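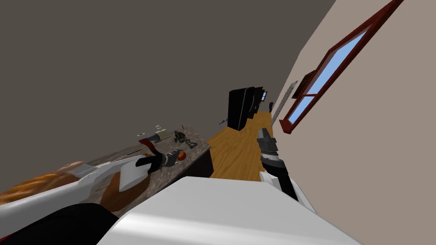

Marketing Help > Small Business > Paid Social > Attribution

Pirkadthorpe event spike: how do I separate paid reach from the free kind?

Muireann Moriarty
Posted July 9, 2024

I run marketing for Gandum, a small cereal bar brand. We sponsored the fun run at Pirkadthorpe and had a paid social campaign booked for the same fortnight, split between prospecting and retargeting. On the second day a runner's clip of herself eating one of our bars on the finish line got picked up by a regional sports account and shared well beyond our usual audience.

Site sessions went up sharply, as did orders with the code printed on the race bibs. The ad platform is claiming nearly all of those orders. Its default window is 28 days after click plus one day after view, and the retargeting ad set was showing to anyone who had visited the site, so most people who came in from the clip then saw an ad.

I need to report a return on the paid spend that I can defend, and to decide whether to repeat the booking in September. We use Fona for scheduling and link tagging. All paid links carry campaign tags. The bib code was the same one we used in the ads, which I now see was a mistake. Is there any way to recover a usable figure?

6 comments

Irfan Wijaya

You can recover a range. A single figure is gone, for the reason you give: one code across two channels.

Start by exporting orders with a timestamp, landing page, first tagged source and customer status (new or returning). Work from your shop's order table and leave the ad platform's report alone for now.

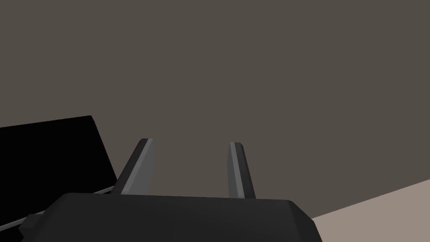
Then split the orders into three groups. Group one has a tagged paid click as the first recorded touch. Group two has an untagged or social referral first and a paid click later. Group three has no paid click at all, only an ad view or nothing. Group one is your lower bound for paid. Groups one and two together are your upper bound. Group three should be excluded from paid altogether, whatever the platform says about view-through.

Next, shorten the click window to 4 days and rerun it. If the platform's claimed total falls a long way, the longer window was collecting orders from people who would have come back anyway. A bar at your price is not a product people consider for a month.

Check prospecting and retargeting separately. Retargeting nearly always looks excellent after a burst of free attention, as its audience has been filled for it. Compare prospecting cost per new customer in the week before the clip with the week after. If it barely moved, the clip did not make the ads work any better and the extra orders belong mostly to the clip.

For September, use one code per channel and hold back 10 per cent of the retargeting audience from seeing any ads. The difference in order rate between the held-back group and the rest is the number your finance people want. With a small audience it will be noisy, so report it with an interval. 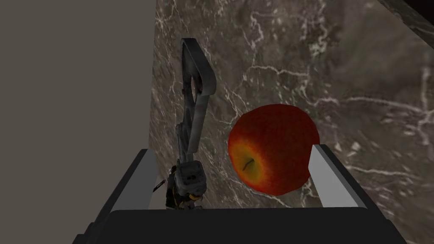

Red apple on a dark, veined stone surface.

Bagheri

Just ask customers. We put "Where did you hear about us?" on the order confirmation page and got 100 replies without offering anything for it. People misremember, but they don't usually mix up a race and an advert. Also get the runner's permission in writing before you put money behind her clip.

Shares: 10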